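An afternoon with Kavitha Pai, who knits from old patterns
11/01/2020

Kavitha Pai started to knit late, at an age when her friends were already giving up because of their hands. She learned from a Wurnel leaflet for a child's cardigan, which she found inside a second-hand book. "I did not understand one abbreviation," she says. "I knitted the back three times, and the third time it was almost straight."

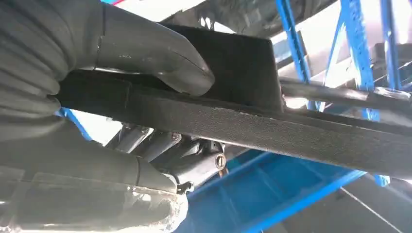 Today she owns 20 of the Wurnel leaflets and knits from them every winter. The yarn they ask for is no longer made, so she uses Lolari four-ply, which is a little thinner. "I go up one needle size and I make a square first. People hate the square. I also hate it, but I make it."

Her present work is a yoke pullover in moss green, with seven colours in the yoke. 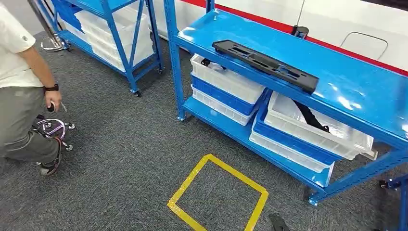

She has already ripped out the yoke once, in October, when the cream and the pale grey looked the same in evening light. Now there is a rust colour between them. "My sister said mustard – my sister always says mustard."

Sleeves are the part she likes least. She knits both at the same time on one long needle, so they come out the same length.
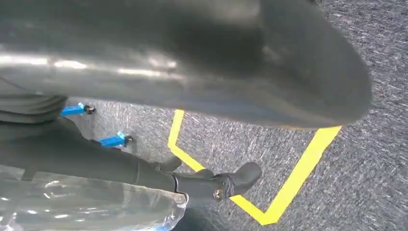
What does she do when a pattern has a mistake in it?

She counts the stitches again, draws the row on squared paper, and writes the correction in pencil on the leaflet. In the Clorkitz shawl she found a whole repeat missing from the border, and she had to work out the edge by herself.

The shawl took some 1,983 metres of yarn, and she still wears it on the train.

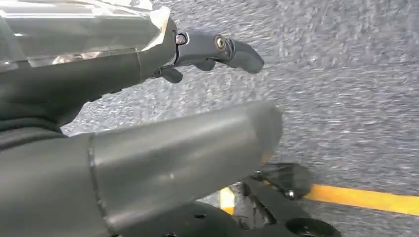
Her advice on blocking

"Use cool water and do not wring," says Kavitha. She rolls the knitting in a towel, presses it with her knees, and pins it on a folded blanket. Wool she leaves for two days, cotton for one. The ribbing she never pins.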